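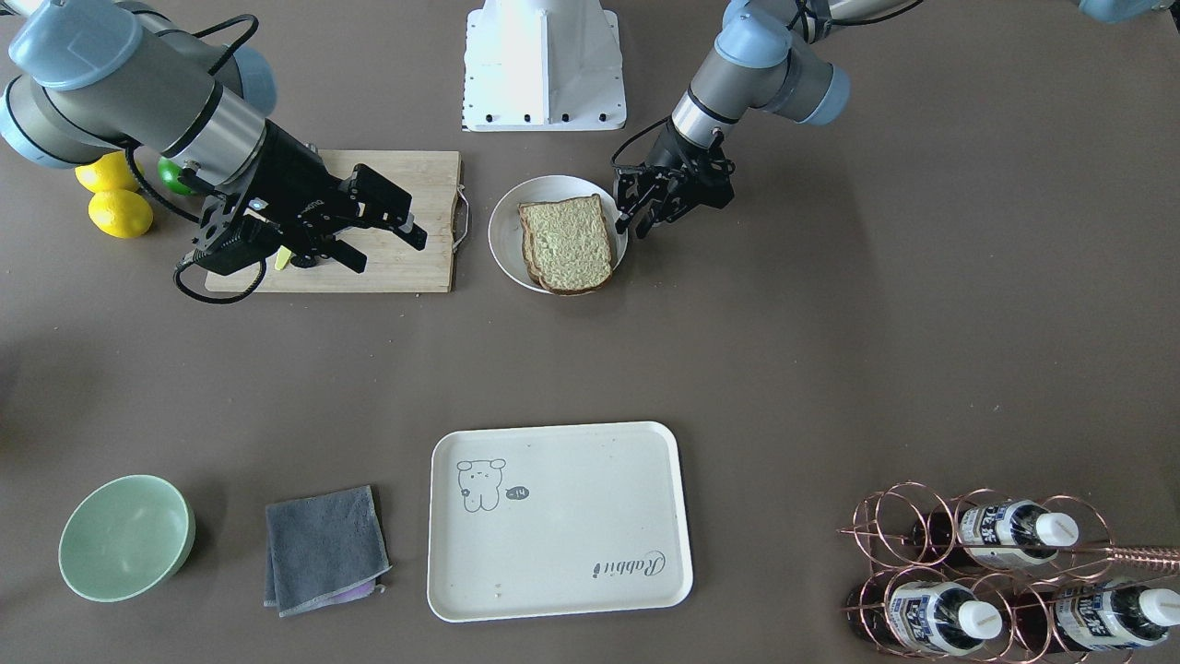 Skip the tasting line and go straight to the old trees, one of you wrote under my last post, because by noon the whole place smells like sunscreen and you can't get near the good stuff. So that's what I did! I had asked for tips on the Asance Grove open day and got plenty, most of them about parking, and that one comment saved my morning.

If you've never been out that way, Asance is up the hill from Otance, on the dry side, at the end of a road that gets narrower every time you think it can't. They open to the public in April for one weekend and again right after New Year's, when the lemons are heavy and the mornings are cold enough for a real coat. I went for the winter one. Gates at nine, ten bucks a car, and a kid in a huge orange vest waving everybody into a field that had clearly been rained on. Wear boots. I wore canvas sneakers and they're still drying on the porch as I type this.

The old block is a ten-minute walk from the parking field, past the packing shed and a pond with a very bad-tempered goose. There are 390 trees in it and the sign says the first rows went in 100 years ago, by hand, on a slope I had trouble just standing up on. I was picturing something grand, I guess? They're short and lumpy and kind of leaning on each other, with bark like an old boot, and they were absolutely loaded. You're allowed to pick from the rows with blue tape on the trunks. You twist and then snip (they lend you clippers and you leave your car keys as a deposit), and you keep a little bit of stem on so the fruit doesn't go soft at the top. I'd been yanking lemons off my neighbor's tree for years like a barbarian.

Smell a leaf while you're up there. Crush it first. I went home with leaves in every pocket.

The packing shed tour was better than I expected, even though I couldn't hear half of it over the belt. The lemons come in from the field in bins, get washed and brushed, and then roll along while people pull out anything scarred or too small. All of those go to juice. There's a chalkboard by the door with the season's tally on it, and the day I was there it said 3,735 boxes, with a smiley face. The thing I didn't know is that they don't ship a lot of it right away. It sits in a cool room for a while, and the skin gets thinner and the juice goes up. Our guide cut a fresh one and a stored one side by side and squeezed them both, and I've been hiding lemons in the back of my fridge ever since.

They also had limes, which surprised me. I always thought limes were a different climate entirely, but they've got a few rows against the south wall of the shed where it stays warm at night. Apparently if you leave them on the tree they turn yellow! I asked about that twice because I thought I was being teased.

Lunch was the weak spot. One truck, long line, and they ran out of the fish by 12:30. I had a grilled cheese that was fine. The lemonade was two dollars and came in the plain kind or the Deng, their house blend with salt and a little ginger, and if you're only going to get one, get the Deng. I had three. No regrets except on the drive home.

The shop is in the old farmhouse and it's tiny, so they let you in a handful at a time. Marmalade, lemon curd, soap, tea towels, all the things you'd expect. I bought the curd and a jar of preserved lemons and talked myself out of a potted tree (then went back for it). It's a Tarnska, a small one that's supposed to be okay in a container as long as you bring it in when it freezes. It's in my kitchen window right now, dropping leaves. The tag says that's normal for the first month and I'm choosing to believe the tag.

A few things I wish I'd known. There's no cell signal past the second cattle guard, so save your map before you leave Otance. Dogs are fine on a leash in the parking field and the picnic area but not in the rows. The restrooms by the shed are much nicer than the ones by the gate. And bring your own bag for the fruit, a stiff one if you've got it, because the paper ones they sell get soggy at the bottom and I had lemons all over the floor of my car by the first curve.

I'm planning to go back in April for the blossoms, so if anybody knows whether they do the shed tour that weekend too, leave me a comment.

Posted Jan 9, 2021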